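수신기 회로 실습, 6주차 유인물
주제: 수신 체인의 잡음지수, 감도, 선형성 계산
준비: 공학용 계산기, 5주차 필터 측정 결과, Clorkent 수신 보드 블록도
실습은 Plostodberg 실습동에서 진행한다. 이론 부분을 먼저 읽고 4절의 표를 직접 계산해 올 것.

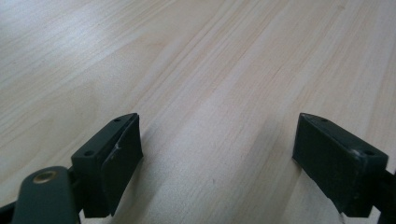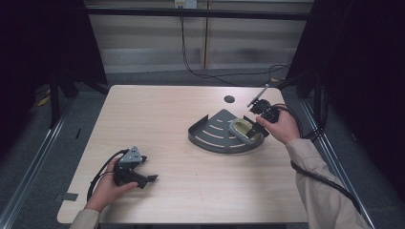
그림 6-1, 6-2. 밝은색 나뭇결 작업면과 핸드헬드 그리퍼

## 1. 정의와 기호

잡음인자 F는 입력 SNR을 출력 SNR로 나눈 값이다. 입력 잡음은 기준 온도 T0 = 290 K의 정합된 저항에서 나오는 열잡음으로 정한다. 데시벨로 쓰면 잡음지수 NF가 된다.

- F = (S/N)in ÷ (S/N)out
- NF = 10 log F [dB]
- 등가 잡음온도 Te = (F − 1) · T0 [K]

두 용어를 혼용하는 교재가 많다. 본 강의에서는 선형값은 F, dB 값은 NF로만 쓴다. 보고서에서도 같은 표기를 따른다.

열잡음 전력은 N = kTB이다. T = 290 K, B = 1 Hz이면 N은 −174 dBm이고, 대역폭이 B [Hz]이면 −174 + 10 log B [dBm]이 된다. 여기서 B는 등가 잡음 대역폭이며 3 dB 대역폭과 일치하지 않는다. 극수가 많은 필터에서는 차이가 작아 같은 값으로 놓고 계산해도 된다. 단일 공진 회로에서는 등가 잡음 대역폭이 3 dB 대역폭의 π/2배이다.

## 2. 수동 소자의 잡음지수

정합된 수동 소자가 물리 온도 T0에 있으면 잡음지수는 손실과 같다. 손실 6 dB인 감쇠기의 NF는 6 dB이다. 출력 잡음은 입력과 같은 kT0B로 유지되고 신호만 손실만큼 줄어든다.

물리 온도 T가 T0와 다르면 다음 식을 쓴다.

F = 1 + (L − 1) · T / T0

L은 선형 손실이다. 옥외 급전선처럼 온도 변화가 큰 부분은 이 식으로 보정한다. 상온 부근에서는 보정량이 측정 오차보다 작은 경우가 대부분이다.

수동 믹서의 NF는 변환 손실과 비슷하게 놓는다. 실제 값은 LO 잡음과 다이오드의 잡음 특성에 따라 조금 높아진다. 4절의 예제에서는 변환 손실과 같다고 둔다.

## 3. Friis 식

단이 n개인 체인의 전체 잡음인자는 다음과 같다.

F = F1 + (F2 − 1)/G1 + (F3 − 1)/(G1·G2) + …

G는 가용 전력 이득의 선형값이다. 손실이 있는 단은 G가 1보다 작다. dB 값을 그대로 대입하는 실수가 매년 나온다. 계산 순서는 반드시 선형 변환, 대입, 합산, dB 변환으로 한다.

가용 이득과 변환기 이득은 정합 상태에서만 같다. 단 사이 정합이 나쁘면 식에 넣는 이득을 다시 구해야 한다. 이번 실습 보드는 모든 단의 반사손실이 충분하므로 데이터시트 이득을 그대로 쓴다.

## 4. 예제: Clorkent 수신 보드

| 단 | 이득 [dB] | NF [dB] | G (선형) | F (선형) | IIP3 [dBm] |
|---|---|---|---|---|---|
| 대역통과 필터 | −2 | 2 | 0.631 | 1.585 | 무시 |
| LNA | 22 | 1 | 158.5 | 1.259 | 0 |
| 수동 믹서 | −6 | 6 | 0.251 | 3.981 | +22 |
| IF 증폭기 | 30 | 5 | 1000 | 3.162 | +5 |

### 4.1 전체 잡음지수

각 항을 따로 적는다.

- 필터: 1.585
- LNA: 0.259 / 0.631 = 0.410
- 믹서: 2.981 / 100.0 = 0.030
- IF 증폭기: 2.162 / 25.1 = 0.086

합은 F = 2.111이고 NF = 3.2 dB이다. 전체 이득은 44 dB이다. 필터 손실 2 dB와 LNA의 NF 1 dB를 더하면 3 dB이므로, 뒤쪽 두 단이 더하는 양은 0.2 dB 남짓이다.

### 4.2 LNA를 뺀 경우

- 필터: 1.585
- 믹서: 2.981 / 0.631 = 4.724
- IF 증폭기: 2.162 / 0.1585 = 13.64

F = 19.95, NF = 13.0 dB. 앞단이 모두 수동이면 전체 NF는 손실의 dB 합에 첫 능동단의 NF를 더한 값이 된다. 2 + 6 + 5 = 13으로 검산한다.

### 4.3 급전선 위치

손실 6 dB인 급전선이 안테나와 필터 사이에 들어가면 전체 NF는 9.2 dB이다. 필터와 LNA를 안테나 쪽으로 옮기고 같은 급전선을 LNA와 믹서 사이에 두면 항이 다음과 같이 바뀐다.

- 필터와 LNA: 1.995
- 급전선: 2.981 / 100.0 = 0.030
- 믹서: 2.981 / 25.1 = 0.119
- IF 증폭기: 2.162 / 6.31 = 0.343

F = 2.487, NF = 4.0 dB. 개선량은 5.2 dB이다. 급전선 자체보다 IF 증폭기 항이 더 크게 늘어난 점에 주의한다. LNA 이득이 급전선과 믹서 손실로 소모되어 IF 증폭기의 잡음이 드러난 결과이다.

## 5. 감도

최소 검출 신호는 다음 식으로 구한다.

Pmin = −174 + 10 log B + NF + SNRreq [dBm]

B = 30 kHz, SNRreq = 6 dB, NF = 3.2 dB로 놓는다.

- 10 log B = 44.8 dB
- 입력 환산 잡음 바닥 = −174 + 44.8 + 3.2 = −126.0 dBm
- Pmin = −120.0 dBm

이 식은 안테나 잡음온도를 290 K로 가정한다. HF 대역에서는 외부 잡음이 이보다 훨씬 높으므로 수신기 NF를 낮추어도 실사용 감도가 거의 변하지 않는다. 외부 잡음인자를 Fa라 하면 동작 잡음인자는 Fa + F − 1이다. 단, 수신 안테나의 손실이 없는 경우로 한정한다.

## 6. 선형성과 동적 범위

### 6.1 IIP3의 입력 환산

각 단의 IIP3에서 그 앞까지의 누적 이득(dB)을 빼면 체인 입력으로 환산한 값이 된다.

| 단 | 앞단 누적 이득 [dB] | 입력 환산 IIP3 [dBm] | 입력 환산 [mW] |
|---|---|---|---|
| LNA | −2 | +2 | 1.585 |
| 믹서 | 20 | +2 | 1.585 |
| IF 증폭기 | 14 | −9 | 0.126 |

1/IIP3 = 0.631 + 0.631 + 7.943 = 9.205 [1/mW]이므로 전체 IIP3는 0.109 mW, 즉 −9.6 dBm이다. 왜곡 성분의 위상 관계를 모르므로 모두 동위상으로 더하는 경우를 가정하였다. 실측값은 보통 이보다 약간 좋게 나온다.

제한 요인은 IF 증폭기이다. 다만 믹서 뒤에 협대역 IF 필터를 넣으면 대역 밖 두 톤에 대한 IF 증폭기의 기여는 크게 줄어든다. 따라서 IIP3를 적을 때는 톤 간격을 함께 적는다. 톤 간격이 빠진 값은 채점하지 않는다.

### 6.2 SFDR

SFDR = (2/3) · (IIP3 − 잡음 바닥)

(2/3) · (−9.6 + 126.0) = 77.6 dB. 요구 SNR을 포함하는 정의에서는 여기서 6 dB를 빼 71.6 dB로 쓴다. 문헌마다 정의가 다르므로 보고서에는 사용한 식을 명시한다.

LNA 이득을 올리면 NF는 낮아지지만 개선 폭은 곧 포화한다. 반면 입력 환산 IIP3는 믹서 이후 단에서 이득 증가분만큼 그대로 나빠진다. 4.1의 항 분해를 보고 어느 쪽 항이 지배적인지 확인한 뒤 이득을 배분한다.

## 7. 영상 주파수 잡음

LNA가 광대역이고 LNA와 믹서 사이에 영상 제거 필터가 없으면 영상 대역의 LNA 출력 잡음이 IF로 접힌다. LNA 앞의 필터는 영상 대역의 외부 신호를 막지만 LNA 자체가 만드는 잡음은 막지 못한다. 두 대역에서 LNA 이득이 같으면 LNA가 더하는 잡음은 두 배가 된다.

4절의 계산은 단측파대 NF 기준이며 영상 잡음이 완전히 제거되었다고 본다. 믹서 데이터시트의 NF가 DSB 값인지 SSB 값인지 먼저 확인한다. 영상 대역과 신호 대역의 응답이 같을 때 두 값의 차이는 3 dB이다.

## 8. Y 계수 측정

사용 장비: Nelum 잡음원, Mostyn 스펙트럼 분석기

잡음원을 켰을 때와 껐을 때의 출력 전력비를 Y라 한다. 꺼진 상태의 온도가 290 K이면 다음이 성립한다.

F = ENR / (Y − 1)

ENR과 Y는 모두 선형값이다. ENR = 6 dB(3.981), Y = 4.6 dB(2.884)이면 F = 2.113, NF = 3.2 dB가 된다.

절차:

1. 장비 전원을 켜고 30분 예열한다.
2. 분석기 검파기를 RMS로, 입력 감쇠를 0 dB로 설정한다.
3. 잡음원을 분석기에 직접 연결하여 분석기의 잡음인자를 구한다.
4. 보드를 삽입하고 Y를 5회 측정하여 전력 평균을 낸다.
5. 분석기 기여분을 Friis 식으로 제거한다.
6. 보드 이득은 3번과 4번의 켜짐·꺼짐 전력 차로 계산한다.

dB로 표시된 측정값을 산술평균하지 말 것. 선형 전력으로 바꾸어 평균한 뒤 다시 dB로 변환한다.

Y의 오차가 ±0.1 dB이면 위 조건에서 NF는 3.10~3.40 dB 범위로 움직인다. 여기에 ENR 교정 불확도가 별도로 더해진다. ENR 오차는 dB 단위로 NF에 그대로 전달된다. 잡음원의 켜짐·꺼짐 임피던스 차이도 오차 요인이며, 필요하면 잡음원 출력에 감쇠기를 넣고 ENR에서 감쇠량을 뺀다.

## 9. 과제

1. 4절 표에서 LNA 이득을 30 dB로 바꾸고 NF, IIP3, SFDR을 다시 구하라. LNA의 NF와 IIP3는 그대로 둔다.
2. IF 증폭기의 NF를 5 dB에서 6 dB로 바꾸었을 때 4.1과 4.3의 두 구성에서 전체 NF 변화량을 비교하라.
3. 8절의 측정값과 4.1의 계산값 차이를 항목별 불확도로 설명하라. 커넥터 손실 포함.

보고서는 12월 실습 첫 시간에 제출. 계산 과정은 항별로 남긴다. 스프레드시트만 제출한 경우 식을 따로 첨부할 것.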